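Peren thin-sheet picking method: review

Reviewed: Peren, release 3 (code, trained weights and demonstration set)
Published by: Rácz
Licence: free for research, paid for anything else
Posted Aug 15, 2026

Peren is a method for getting a parallel gripper to pick up a single sheet of paper from a hard, flat surface. It comes as a code release with trained weights, a set of 400 teleoperated demonstrations and a paper describing how they were made. I have been running it on our own bench, first with the weights as supplied and later with some training of our own. This review covers setup, how the method behaves, and whether the main claim in the paper stands up.

What it does

A sheet lying flat gives two rigid fingers nothing to hold. Most labs get around this with suction, a thin blade on one finger, or a foam mat that lets the fingertip sink below the paper. Peren uses none of those. It lowers one finger onto the sheet near a corner, drags inward until the paper buckles, and closes on the buckle. The learned part decides which corner to use, how hard to press and when to close.

Input is a wrist view and a fixed view, plus the joint torques. The policy runs in short chunks of motion and looks again between them. There is a switch to turn off either camera, which I used a good deal.

The surface

The paper reports its results on a plain grey mat and a dark timber benchtop. I wanted something harder to see against, so our tests used a glossy board with a white marble pattern and brown veining. White paper on that board has very little contrast, and the veins run in long diagonals that an edge detector will happily mistake for the side of a sheet. The gloss adds bright streaks that shift as the wrist moves.
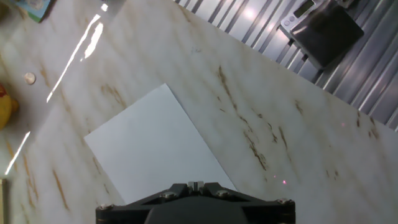
Setup

Installation is fine if you match the versions listed in the readme and miserable if you don't. The wrist camera calibration script assumes a fixed focal length and will accept a bad result without complaint, so check the reprojection plot by eye before going on.

The Drornitz driver is included and worked first go. If your arms need a different driver, the interface is a single file and the comments in it are good. Torque readings need to arrive at the rate stated in the config. Ours were slower to begin with and the press phase was far too heavy until that was sorted.

You also need to measure your fingertip offset. The default is for the authors' own fingers, and being a small amount out means the fingertip either skates above the sheet or grinds along the board. I scuffed the board on the first afternoon and would suggest starting with something you don't mind marking.

How it behaves

On a mat, with the supplied weights, the method does what the paper says. The buckle forms early, the fingers close on it and the sheet comes up with one crease. It is slow. A person would have the sheet off the table before the finger had touched down.

On the glossy board, with the same weights, it was a lot worse. Out of every five attempts it missed three, and the misses were nearly all the same: it picked a corner that wasn't a corner. Usually this was a spot where a vein met the paper's edge. The finger then came down on bare board, dragged, felt the wrong friction and backed off. To its credit, it always backed off. The torque check is conservative and I never saw it keep pushing on a bad contact.

Sheet angle mattered more than I had assumed. Square to the board was easier than tilted. With the sheet turned so its edges ran close to the direction of the veins, corner selection got noticeably less steady from one look to the next, and the wrist would hover while it changed its mind.

Turning the cameras off one at a time was the most useful part of the testing. The wrist view alone was poor, mainly because the gripper housing covers part of the sheet as it gets close. The fixed view alone found the right corner more often but came down off the mark. The pair together beat either one, which agrees with the paper, although the gap on our board was wider than the one they report.
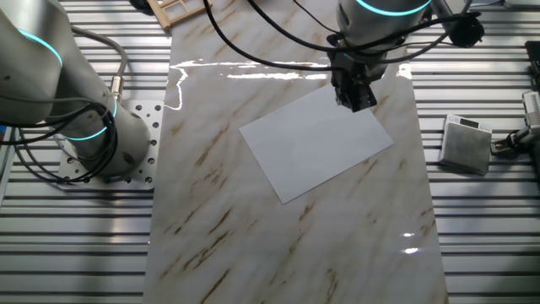 Glare was the other thing I looked at. The paper has a short section claiming that the method ignores specular highlights, on the basis that the training set was shot under mixed lighting. I'd call that half right. Glare well away from the sheet made no difference. Glare touching the edge of the sheet did, and closing the blind on that side of the room fixed it straight away. Anyone working under fixed overhead lights should try a few lamp positions before blaming the weights.

Training on your own surface

This is where the release improves. The fine-tuning script is short and readable, and it mixes your recordings with the original 400 so the policy doesn't forget the easy surfaces. I recorded an evening's worth of pickups on the marble-pattern board and trained overnight. False corners mostly went away. Tilted sheets were still slower than square ones.

The recording tool is the weak point. It stores the two views with separate clocks and aligns them afterwards, and if a camera drops frames the alignment slides without any warning. I lost one batch to this. Release notes say a fix is planned for October.

Against the alternative

The obvious comparison is Tuvetti, which does the same job with a thin compliant nail fitted to one finger and hardly any learning. Tuvetti is faster, leaves less of a crease and didn't care about the marble pattern at all. It does need the fitting, and the nail wears. It also can't manage card, where Peren copes with light card about as well as it does paper. If all you need is office paper off a bench, Tuvetti is the sensible pick. If you want to keep standard fingers on for other tasks, Peren is the better fit.

Does the claim hold?

The headline claim is that the method transfers to new surfaces without further training. On matt surfaces, I agree. On a glossy, patterned one with white paper, I don't, and the paper would be stronger with one such surface in its results table. The two-view result and the torque back-off both reproduced here without trouble.

Good: sound contact behaviour, readable code, a fine-tuning script that works.

Not so good: slow, picky about fingertip offset, recording tool loses sync.

Rating: 3 out of 5. I'll rerun the glossy board tests when the recording fix comes out and add the results to this page.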